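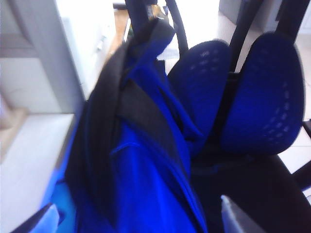 Blue item on the chair, black band across the front.

Ticket 154 – Sponsor logo missing from live scoreboard
Product: Plumorico club scoring
Reported by: Silvia Halás, Plotavdale Handball
Status: waiting on customer

Silvia: Our jersey sponsor, Prastport, should show next to the team name on the public scoreboard. It shows on my laptop. It does not show on the screen in the hall, where the man from Prastport sits.

Igor Havlíček (support): Could you tell me what size the logo file is and whether the hall screen uses the same link as your laptop?

Silvia: Same link. The logo is the one they sent us, which I believe was made for the side of a truck.

Igor: Found it, 154 MB. Your laptop has it cached and the hall screen gives up before it arrives. I made a smaller copy and uploaded it. Please reload the hall screen.

Silvia: Reloaded. We now have a logo. It is on the visitors' side.

Igor: The home and away slots are swapped in your match template. Go to Teams, open Display, untick "Mirror for far side" and save. Then reload again.

Silvia: Done. Logo is on our side. The score is now on theirs, and we were winning.

Igor: That one is ours. Passing to Dalibor.

Dalibor Doležal (development): Confirmed. Unticking mirror moves the names but leaves the score where it was. Workaround until the June release: leave mirror ticked and put the sponsor in slot 2. Please don't put it in both, as the screen will alternate between them and go black in the middle.

Silvia: Slot 2 works. Prastport is happy and has asked if the logo can spin. I said I would ask – I am now asking.

Igor: It can't.

Silvia: Thank you. Please leave the ticket open until we have played one full match with it.

Last updated: 4:40 pm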